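Filtrar demonstrações pela câmera de punho antes de treinar (passo a passo rápido)

5 de novembro de 2022

Notas do pipeline que usamos no Lalten. Escrevi correndo, depois arrumo. Serve pra quem já tem episódios gravados por teleoperação e quer treinar uma política de imitação sem jogar lixo no modelo.

O que precisa

- episódios com imagem de punho + estado das juntas + abertura da garra, tudo com timestamp
- Python, numpy, OpenCV
- o script de corte do Yeon (ou o seu, tanto faz)
- paciência pra olhar frame na mão

Nosso caso: 195 episódios de pegar e colocar, objetos de mesa, gravados na bancada de Drurkuston. Depois do filtro sobraram 61 pro primeiro treino. Parece pouco. Treinou melhor que o conjunto inteiro, pelo menos na nossa bancada. Não testei em outra.

Passo 1. Alinhar os relógios

Câmera e controlador nunca batem. Pegue o instante em que a garra começa a fechar no log e o primeiro frame em que os dedos se mexem. A diferença é o offset. Fazer isso por sessão, não por episódio. Se o offset muda no meio da sessão, descarta a sessão e vai ver o driver.

Aqui perdi uma tarde inteira porque o log estava em UTC e as imagens na hora local. Confere isso primeiro.

Passo 2. Cortar os trechos parados

Operador pensa, braço fica parado, política aprende a ficar parada. Clássico. Corta tudo onde a velocidade das juntas fica abaixo do limiar e a abertura da garra não muda. Deixa 3 frames de folga de cada lado, senão o corte come o começo do fechamento.

Cuidado: não cortar a pausa logo depois do contato. Ela é curta e faz falta.

Passo 3. Marcar o contato

Contato = abertura para de diminuir com o comando ainda fechando. Só isso. Com objeto mole esse critério falha, aí tem que marcar na mão mesmo. Salva o índice do frame num csv, uma linha por episódio.

Tentei detectar pela imagem também. Deu muito falso positivo com objeto brilhante, larguei.

Passo 4. Borrão: onde medir

Erro que cometi: calcular a variância do laplaciano na imagem toda e descartar o que ficasse abaixo do limiar. A câmera anda junto com o punho, então o fundo borra quando o braço se move, mesmo com o objeto perfeitamente legível entre os dedos. Joguei fora um monte de frame bom.

O certo:
- máscara fixa na região entre os dedos, feita uma vez por montagem de câmera
- laplaciano só dentro da máscara
- limiar por objeto (fita transparente e papelão impresso dão valores bem diferentes)
- fundo borrado não conta como defeito

Se a câmera saiu do lugar, nem que seja um pouquinho, refaz a máscara. Sério.

Passo 5. Conferir a pega na mão

Abre os frames em volta do índice de contato, 11 por episódio. Olha onde estão os dois dedos em relação ao objeto. Pra objeto vazado, tipo rolo, existem duas pegas: fechar por fora ou um dedo dentro do furo e outro por fora, prendendo a parede. Misturar as duas sem rótulo bagunça a política, ela tenta a média e bate na borda. Então coluna nova no csv: "fora" ou "parede".

O frame no fim deste passo leva "parede". Dedo esquerdo encostado no lado de fora do rolo, o direito na abertura, tocando o miolo. Repare tambem na bandeja verde toda borrada, e o "deli" do miolo dá pra ler. Pelo critério antigo eu tinha medo de perder justo esse tipo de imagem.
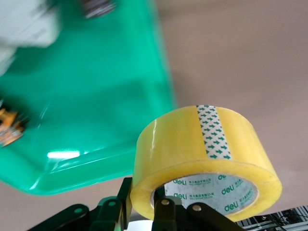 Passo 6. Separar treino e validação

Por sessão, nunca por frame. Frames vizinhos são quase iguais e a validação fica linda e mentirosa. Mantém as duas pegas nos dois lados da divisão.

Depois exporta pro formato do Clusinbridge, roda o treino e guarda o csv junto com os pesos. Sem o csv não dá pra saber depois que episodios entraram.

Falta escrever a parte de iluminação.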